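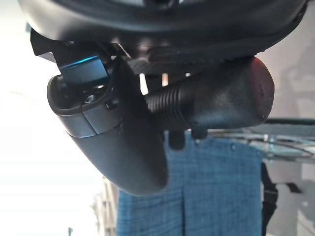

Why I Quit My Step Goal (and Started Walking More)

Mar 20, 2021

So I did a thing last July that I was pretty proud of at the time: I set myself a goal of 3,000 steps before breakfast. Every day! No excuses! My friend Maite Iglesias was doing it too, and we'd text each other our numbers at some awful hour with a lot of exclamation points.

It lasted 32 days. Then it rained for most of a week, I missed a morning, and the next morning I lay there thinking well, the streak's gone, might as well sleep. Maite kept going for a while (she's stubborn, I love her) and then she quit texting me her numbers and I didn't ask.

What got me back out the door was running out of milk. I walked to the store in Catterall instead of driving, took the long way home past the reservoir, and got so busy watching two herons that I forgot I'd left my phone on the kitchen counter. No steps recorded at all. It was the best walk I'd had in months.

Since then I just go when I feel like it, which is most days. Sometimes it's ten minutes around the block in my slippers – yes, slippers, the neighbors have seen worse. Sometimes it's the whole loop out to Haria Lane and back, a bit over 4 miles, and I come home starving and eat cereal standing up.

Kieran Crabtree left a comment on my last post asking what shoes I wear. Kieran, I'm sorry, they're old and brown and the label wore off years ago. They leak at the left toe. I'll get new ones when the mud dries up, and I'm taking suggestions if anybody has a wide foot and a narrow budget.

I do miss the texting part, I'll admit. So Maite and I have a new deal where we only report good stuff we saw. Yesterday I got a picture of a goat on top of a parked truck. I sent back some crocuses and felt a little outclassed, so if anyone knows where the goats are on my side of town, leave me a comment!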